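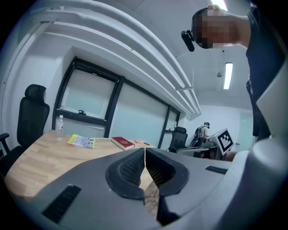

Reading table with a rounded edge, light wood with a striped oak grain.

Reading Room Tables: Care and Use FAQ

These answers apply to the oak-grain tables in the Emley and Trallham reading rooms. For the study desks upstairs, see the separate sheet.

Can I bring a drink to the table?

Water only, in a bottle with a cap that closes. Clear plastic bottles are fine. Cups, cans and open glasses stay in the hallway. Keep the bottle near a corner and away from books and magazines.

What happens if water is spilled?

Lift any books first, then wipe the table with a dry cloth from the drawer by the door. Wipe along the grain. Do not use paper towels on the edge, where the fibers catch. Report any spill that reached a book to the desk.

A book got wet. Should I dry it on the radiator?

No. Close it, keep it flat and hand it in. Heat warps hardcover boards and makes coated magazine paper stick together.

How should books be left on the table?

Flat and closed. Do not leave a hardcover open face down, and do not stack more than four. Magazines and booklets go on top of a stack or beside it, never underneath.

Do I have to reshelve what I used?

No. Leave it on the table. Items are collected at 11 a.m. and 4 p.m., and use is recorded at that point. Reshelving by readers makes the record wrong.

Can I write at these tables?

Yes. Put a pad or a few sheets under the page you are writing on. The finish is soft enough to take the mark of a ballpoint pen. Felt-tip markers are not allowed.

How is the finish maintained?

The tops are cleaned with a damp cloth and mild soap, then dried. Once a year, in January, they are sanded lightly with 300 grit and given a new coat of hardwax oil. Allow 20 hours before anything is placed on the surface. Ring marks that remain after oiling are treated one at a time.

Why are the edges rounded?

The aisle at Trallham is 44 inches wide at its narrowest point, and square corners were being chipped by book carts. The rounded profile was drawn by Wouter Boersma and is now used at both sites.

Is there a weight limit?

80 pounds, evenly spread. Do not sit or lean on the edge.

Small items were left behind. Where are they?

Pens, cables, notes and small boxes are kept at the desk for one month. Ask for Jocelyn Quiambao. Water bottles are emptied and recycled at closing.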